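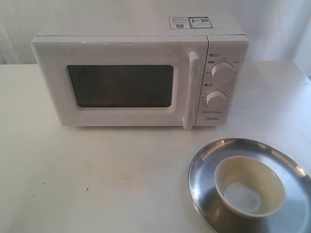

## Slide 1 - Two knobs and a handle

Say hello, thank Parvathi Panicker for the tea, and let people settle before you start. They've come in out of a cold November evening and they'll want a minute.

Begin with the microwave. Plain white, one dark window, a long handle down the side of the door, power on the top knob and timer on the bottom one. I'm terribly fond of this sort (my mum had one very like it and we all learned to heat soup on it). When we did the Kimaro kitchen survey we had 231 replies, and the favourite by a long way was anything with a dial you can turn without your glasses on.

Ask for a show of hands - who wipes the inside every week? Wait for the laughter, then move along kindly.

Points to get through, in whatever order the room takes you:

- A bowl of water with a slice of lemon, heated until it steams, then left with the door shut for a few minutes. Mind the bowl, it will be hot!
- Soft cloth, warm water, a drop of dish soap. No scourers on pale, shiny plastic.
- Pull the knobs off only if the manual says you can. Ilango will ask about this, he always does.
- Go round the handle, front and back, where all our fingers go.

## Slide 2 - Looking closely

Slow down a little now. Pale colours are lovely in a kitchen but they do show every crumb, and I'd like people to get into the habit of bending down and looking along a surface towards the light before they call it done. Tell the Grorngate story if there's time, the short version.

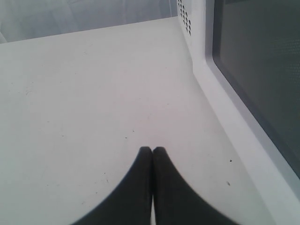
*Off-white surface with a few tiny dark specks and some faint smudges.*

Then hand over to Annapurna Reddy for questions, and remind everyone the cloths are by the door.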